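# April, the table week

The table is in the kitchen since the morning, and I have already put my hand on it too many times.

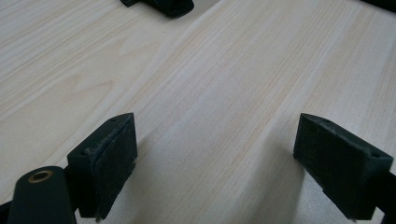

## Morning

I slept badly and got up before the heating came on. I made tea and drank it standing, as we had no table for eleven nights and I have got used to standing. Csizmadia's men came early, two of them, father and son I think, with the top wrapped in grey blankets and the legs separate. They were very polite about the staircase. The father looked up at the turn on the second floor, said one word in Hungarian and took off his jacket.

It went up in the end with the window on the landing open. Mrs Plonitz from the first floor stood in her door the whole time and told them "left, left", and I don't believe they needed it, but the father thanked her.

They screwed on the legs, put a spirit level on the top, then put a folded piece of card under one leg, because our floor goes down towards the stove. I signed the paper. The son left me a small tin of the oil and told me to wait one month, then use very little, with an old cotton shirt, always along the grain. I asked him twice if it must be cotton and he said yes both times, with patience.

## What I wanted to write down about the wood

I have promised myself that I would write the history properly, while I still remember what Houshang told me and what I only imagined.

The boards come from Isterska. My husband's uncle had a piece of forest there, on the slope above the chapel with 1732 cut over the door. It was never a good forest. The uncle sold most of it in 2000, when he had the trouble with his knees, but he kept the boards from one ash tree which had come down in a storm. He had it sawn in the village and stacked the boards in his barn with little sticks between them, so that the air could pass. Then he did nothing with them for the rest of his life. When we asked him, he said they were for a table. When we asked when, he said the wood was not ready. I was newly in the family then and I thought it was a joke I didn't understand.

After the funeral everybody took something. My sister-in-law took the clock and the goose feather quilts. We took the boards, and I am a little ashamed to write that I was angry about it for the whole drive home. They stuck out at the back with a red cloth tied on them, and I had to sit with my knees against the glove box.

They stood three winters in Houshang Tehrani's workshop, behind his own wood. He is retired from teaching and has the patience for such things. It was he who told me that ash is pale like this when it is cut, and that it will become more yellow with the years, so if I love it pale I should love it now. He planed the first board while I was watching, and under the grey there was this cream colour. I had brought poppy seed cake and I forgot to give it to him, and had to walk back from the tram stop.

Houshang's hands are not so good any more, so for the joining he sent us to Csizmadia. I think it cost him something to say it. I must invite him soon, and he must sit at the long side, where he can see how the figure goes.

## Noon

I went to the market for onions and came back with onions, radishes and a cloth I did not need. It is blue linen and quite pretty. I laid it on the table and took it off again directly. I can't cover it in the first week. Perhaps for Easter, or perhaps the cloth will be for the shelf.

When the sun comes round to the kitchen, after twelve, a bright stripe lies across the top and you can hardly see the grain in it. I moved a chair to look at it from lower down, with my chin almost on the edge. Then Pukel jumped on the table, and I had to be strict with him. He is a heavy cat and he does not pull in his claws for anybody. I looked for scratches with my glasses on and then with my glasses off. Nothing, thank God. He went to sit in the empty box from the radiator and did not look at me until four.

## Afternoon

Katalin Bárány telephoned. She wanted to know if the table was beautiful and I said yes, and then she wanted to know if my husband had said so, and I had to say that he had not seen it yet, he is at his sister's until tomorrow. She was quiet a moment. She knew the uncle, she was at school with his younger daughter, and she remembered that there used to be a big table in that house before, which was burned for heating in a bad winter when she was small. I had never heard this. I asked her to tell me more and she did not know more, only that the children were told to carry the legs outside, and that their mother stayed in the bedroom while it was done.

So perhaps that is why he wanted one. Or perhaps he only liked the boards. I don't know whether to tell my husband on his first evening at home or to wait. He may know it already. In his family people know things for forty years and mention them when somebody is passing the bread.

After the call I wrote two letters that I should have written in March, one to the insurance and one to my cousin. I wrote them at the table, with a newspaper under the paper, and the pen went very well.

## Evening

Soup, bread, the radishes. I ate sitting down. I used a plate under the bowl and a mat under the plate, and still I lifted everything up afterwards to see if there was a ring.

It smells of the oil in all the rooms, a little like walnuts. I opened the window in the bedroom. Mrs Plonitz rang at eight to ask if she might see it, and she walked around it once with her hands behind her back and said it was long. I gave her the rest of the radishes.

For tomorrow: felt for the chair legs, ring Houshang, fetch my husband from the 5.40 train, ask Katalin what was the name of the mother.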